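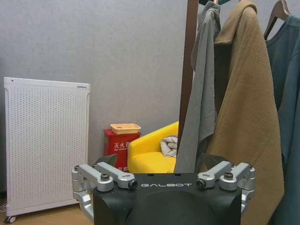 ## An afternoon at the Skundevmont open day

I went to Skundevmont in June expecting a show, and I'm happy to say I got something closer to a visit with a neighbor who is trying to get the closet in order. The folks from Tetteh had a gripper at work beside an ordinary clothes rack, with a coat hanging and a yellow armchair close by, and I stayed much longer than I had planned (my parking ran out at 3, and I let it).

My opinion, for what it's worth, is that more robot demonstrations ought to be this homely. I've sat through the kind with music and smoke, and I couldn't tell you a thing I learned. A wooden hanger held up by its body, with that thin curved hook on top, is a problem all of us know from our own mornings, and we can judge it for ourselves. I'd drive up to 355 miles to see another one!
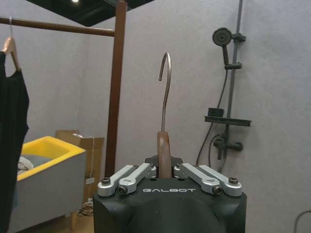
Atach wrote back after reading my draft that homely is fine, but a town like Jeltinthorpe, with 2,000 people in it, will want to know the price first. Fair enough, and I'd like to know it too.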